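Santa velvet

Santa velvet is a loose trade name for the bright red pile fabric used in Christmas hats, stockings, tree skirts and costume suits, usually sold with or sewn to a white fluffy trim. The term has no fixed definition. Sellers apply it to woven velvet, knitted velour and short plush alike, and a buyer going by the name alone can't know which of these will arrive.

Material

Most of what is sold under the name is polyester. Older silk and cotton velvets exist in red, but claims that a cheap hat is made from either should be treated with doubt unless the fiber label says so. The pile may be as short as 2 mm. Weights vary, and the figure printed on a bolt often includes the backing. Furnel, a mail-order line popular with costume makers in the Claltia area, lists its red at 570 grams per running meter without giving the width, so the number can't be compared with anybody else's.

The white trim is a separate fabric, in most cases a long-pile fake fur cut in strips. It sheds at the cut edges. Sellers who describe it as shed-free seem to mean that it has been brushed once before packing.

Handling and folds

Pile fabric looks lighter or darker according to which way the pile lies, and a fold or a pinch will change the shade along its edges. Care guides commonly warn that gripping velvet firmly leaves permanent marks. The warning is repeated far more often than it is tested. Heat and long pressure do flatten pile, and a hat stored under a box of ornaments from January on may come out with a crease that stays. A short squeeze is a different matter, and the guides rarely say how hard or how long they have in mind.

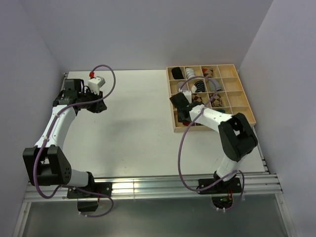
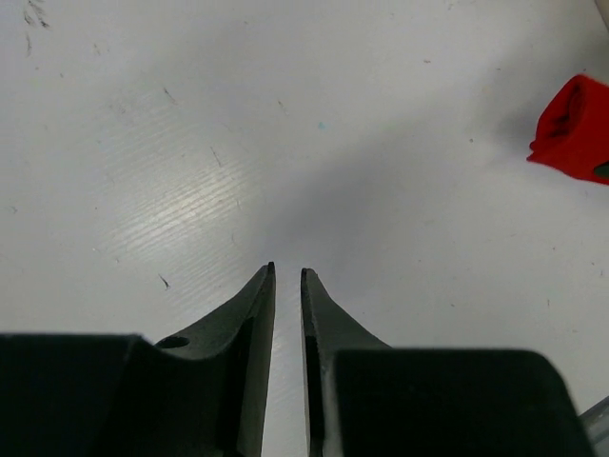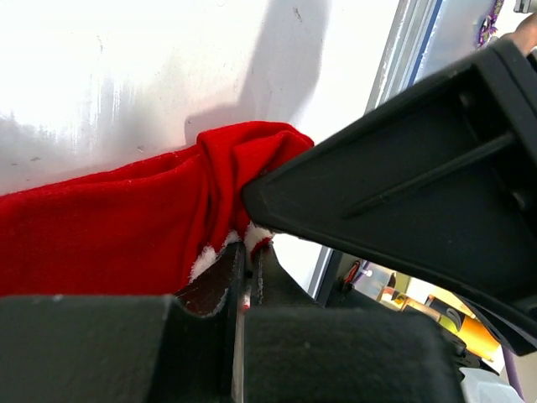
Red velvet with white trim, bunched at one end (last picture).

Everett Calloway disputes the point about short squeezes. In a note to an earlier version of the article he wrote that he had ruined two stocking cuffs by pinching them while the iron was still close, and that "the heat was maybe a few seconds, so don't tell people it has to be long." Whether the pinch or the iron did the damage is left open in his note.

Cleaning

Many finished hats carry a surface-wash label. Red dye running into the white trim is the usual complaint, and cold water lowers the risk without removing it. Steaming from the back can lift flattened pile. Vinegar, often said to "set" the dye, has little to recommend it on polyester.

Durability claims

Packaging for the Ustell stocking promises a pile that will survive up to 1000 rubs. The package doesn't say what was rubbed against it or what counted as surviving. Lotte Bakker's care sheet repeats the figure, again without a source.

See also: Velour; Plush; Fake fur; Tree skirt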